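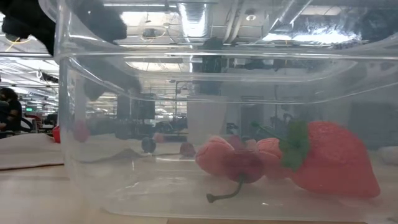 Is a hardware wallet worth buying for a small cryptocurrency holding?

For a holding that is moved only a few times a year, a hardware wallet is worth its price once the balance would be painful to lose. For frequent traders with small balances, a well-secured exchange account is usually more practical.

This review considers the Dilar, a pocket-sized hardware wallet from Widmer. It was tested over 42 days by Areeba Lashari and Yeshi Gebru of the Zindasthorpe Consumer Finance Desk. The device was bought at the full retail price of $126, and the manufacturer had no part in the review.

Setup

Initial setup took 20 minutes, most of it spent writing down and confirming the recovery phrase. The printed instructions are clear, although the warning against photographing the phrase appears only on the last page and should be moved forward. The user chooses a PIN on the device itself, and the PIN is never entered on the computer.

Daily use

The Dilar connects by cable to the companion program, Trollau, which runs on desktop computers and phones. Sending funds requires the user to check the full address on the device screen and hold both buttons to approve. The text is small but legible. Long addresses scroll over several screens, and our reviewers found it easy to skip ahead by accident.

Trollau shows network fees before approval and allows them to be adjusted. Staking is supported through outside providers, whose terms should be read separately. Price charts in the program updated slowly during the November test period and should not be relied on for trading.

Recovery

The reviewers erased the device and restored it from the written phrase 2 times. All accounts and balances returned on both occasions – the second restoration took slightly longer while the firmware was updated.

Assessment

The Dilar performs its main task well and is recommended for long-term holders. Buyers who need wireless use or a larger screen should look at other models. The supplied cable is short, and Widmer sells a longer one separately.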